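Comparing Two Camera Mounts for a Simulated Pick-and-Place Arm
Robotics Project Report, submitted Feb 10, 2020

Introduction

When we signed up for this project we thought most of the semester would go into the arm itself, and we were looking forward to that very much. As it happened, the arm behaved nicely almost from the start, and the part that kept us up at night (and taught us the most) was the camera. Our question became a simple one: if the camera rides on the wrist of the arm, does the controller find boxes on a shelf better than it does with a camera fixed to the side of the workspace?

All of our work was done in simulation. The lab's license for Skemari, the simulator, gave us a ready-made room, and our arm model was the Esel, a light arm with a two-finger gripper. The controller was Woretti, which last year's class had used and left us some very helpful notes about.

Setting up

We tried each mount with the same controller settings, the same lighting and the same box positions. For every mount we did 36 runs, split over nine starting poses of the arm. A run counted as a success if the gripper closed on the box and lifted it clear of the shelf within the time limit. We had wanted more runs, but each one had to be reset by hand at first – we only got the reset script working in March of the year before, during the practice course, and then had to rewrite most of it for the new version.

What the camera sees

The controller has to work from views that are a good deal stranger than we expected. Very little in them is upright, and a box seen at a steep angle gives the detector mostly one colored face to go on.

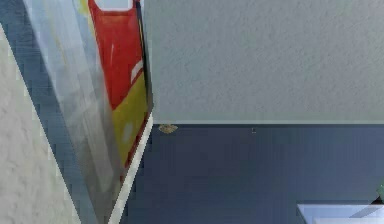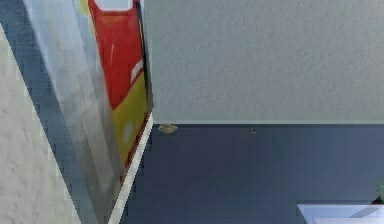

Red and yellow close up on the left, with the gray and navy areas meeting in a level line to the right.

Results

The wrist mount won, though by less than we had hoped. It did best when the arm started far from the shelf and had time to correct itself on the way in. In the last stretch of the approach the box often filled so much of the view that the detector lost its outline, and Woretti would then stop and back off. Five of the failed wrist runs ended this way.

The side mount had the opposite trouble. It kept the whole shelf in view, but the arm's own elbow got between the camera and the box in two of the starting poses, and no amount of patience on our side could fix that. Moving the camera higher helped a little, and then we lost the front faces of the boxes.

We also spent roughly 9 hours on the wall and surface textures, which we had not planned for at all. With the speckled texture switched on, the detector found edges all over the walls. Smoothing the input slightly took care of most of these, and we left that setting on for both mounts so the comparison would stay fair.

What we would do next

We would love to try both cameras together, with the side view used for the long approach and the wrist view for the middle part. The Abubakar gripper model, which has shorter fingers, is also on our list, and we have already loaded it once to check that it fits the Esel wrist (it does, with a small adapter). Our run logs and the reset script are in the course folder, and next year's group is very welcome to them – please read the notes on lighting first.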